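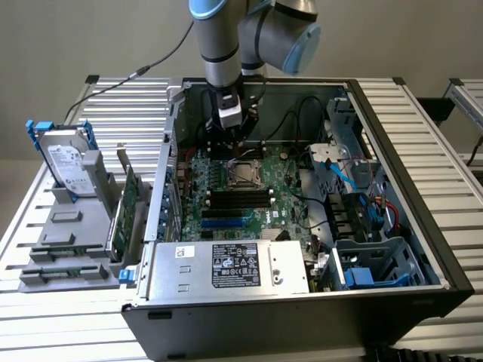 The robot cell at Aldale: what changes for us

Since January the refurbishing hall at Aldale has one robot cell for desktop computers. Many colleagues in the other buildings asked me how it goes, so I write a short report.

Before, each of us took a computer from the pallet, opened it, removed the parts, tested them and put the good ones back. It was the same person from start to end. Now the side panel is still removed by hand, and then the case goes flat on the slotted table with the open side up. The arm works from above. The hard drive and the expansion card have their own places in the grey tray beside the case, standing upright, so the arm always knows where to look for them. The tray was designed by McGrath, and we asked them to change it two times. The first one was too tight for the blue tabs on the drive carrier.

We started with one Dell model only, of which we had 437 pieces in the store. This was a good decision. The memory slots, the processor socket and the drive cage are in the same position every time, and the Plirus software needs only small corrections. With mixed pallets it will be more difficult, and I do not expect it before summer.

What is different for the people? The work on the bench is less heavy for the hands. Fiona Kerr, who had pain in her wrist for a long time, moved to the cell in the first week and she is now the one who teaches the new positions. She told me that she misses the quiet of her old bench, but not the screws. Two other colleagues changed to final testing, where we were always late. No contract was ended and no hours were cut. This was agreed with the management before the cell was ordered, and the paper hangs next to the time clock for everybody to read.

Not everything is good. Cables are a problem. A person pushes a cable to the side without thinking, but for the arm each loop has to be considered, and the thin blue data cables from the drive cage are the worst. When the cell stops, the lamp becomes yellow and somebody must walk there. In the evening shift this person is often alone with the rest of the hall, and we have asked for a second trained colleague. The answer from Tarkatel, who own the cell and rent it to us, was that the training takes 2 days and can be done here.

If you wish to see the cell working, please come in the break of the early shift and stay behind the yellow line. Those who want to join the training can write their name on the list in the canteen.

Aldale Staff Newsletter | Contact the editors | © Aldale | Back to top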